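Mar 1, 2018

Back in the edit room at Clokell, third coffee, and I want to get this down before I forget which version of the finale we agreed on. Notebook is open to anyone on the crew as usual, so add your own stuff at the bottom if I've got something wrong.

Where we are: the Hosoda boardroom episode is locked for picture but not for sound. The final (two contestants left, one contract) is still a mess. We have two endings cut and neither of them works yet. Ending A goes straight from the last pitch to the boardroom. Ending B has the long walk down the hallway first, with the phone calls home laid over it. I like B more than I did in December, when I thought it was pure padding. It gives you time to pick a side! But it runs 145 seconds over, and the network won't give us that, I already asked.

So this morning I tried stealing time from the task recap. The recap as shot is a monster. Every contestant who got fired comes back and gets a line, and most of those lines are "I learned so much." I pulled all of them except the woman from the catering task, who is funny, and the guy who still thinks he should have won (he's great, he stays). That got me back maybe half of what I need. The rest might have to come out of the judges' chat, which I hate touching, as the eyelines don't match once you start trimming and the host keeps picking up and putting down the same pen. I went looking for cutaways of the table and there are four usable ones. Four! For a whole afternoon of shooting. Please, next season, somebody sit on one camera and just roll on hands and glasses and papers.

Clip count, for anyone logging: the bin for the final now has 3,676 clips in it. Most are unlabeled. I started renaming the ones from the Grostdale market task with the day and the contestant, then the team, then a short word for what happens, so they look like D2_final_blue_haggle. Keep to that pattern if you touch anything. If you don't know the team put X and move on, don't guess, I'd have to unpick it later.

Sound notes. The boardroom has a hum. It's there on every mic and it's worse on the left side of the table. I ran a notch on it and the host went thin and weird, like he was talking through a tube, so I backed off and did a gentler pass with a bit of room tone under it. Better on the speakers, still a little odd on headphones. Will try again tomorrow with fresh ears. The music sting on the "you're hired" moment is too loud in both endings, and in B it lands on top of the actual word, so you can't hear who won. Which is sort of the point of the show.

Voting graphic: Gruron sent the new lower thirds and they look good, nice and clean, but the audience poll one still has the placeholder number on it (400 votes for each finalist, dead even). Do not let that go to air. I put a red marker on it in both timelines. I also asked them to make the names two points bigger because my mom can't read them on her TV and she's who I'm really making this for.

Things I tried that didn't work:

Opening on the winner's reaction and going back. Kills the whole hour.

Splitting the screen for the two phone calls. Looked like a bank commercial.

Slowing the elevator doors down. I thought it'd be tense. It was just slow.

What did work was dropping the music entirely for the last question in the boardroom. You hear a chair creak and someone breathe in, and then the answer. I played it three times in a row and got goosebumps all three – leaving that alone no matter what. 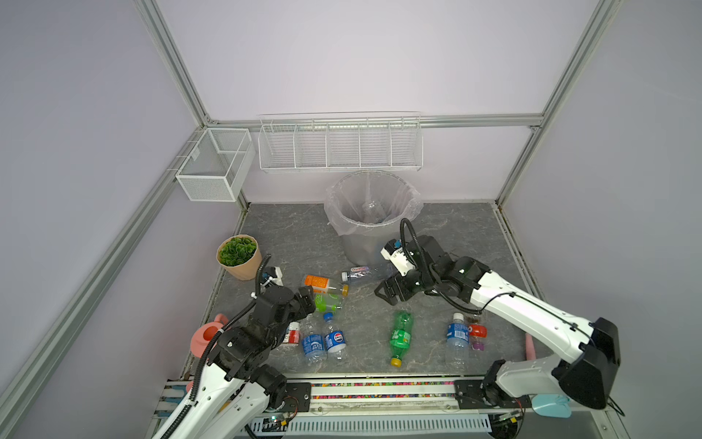
Plastic bottles, two robot arms and the bin by the back wall.

Still to do: finish the trim on the judges' chat, redo the hum pass, chase Gruron about the poll numbers, and check the release for the taxi driver in the opening, who has a whole line and I can't find his paperwork in the folder. If it isn't there we blur him and lose the line, which would be a shame, it's the best joke in the first act.

Backup of both endings is on the gray drive, folder FINAL_AB. The one called FINAL_AB_new is older. Yes, I know. I'll rename it after lunch.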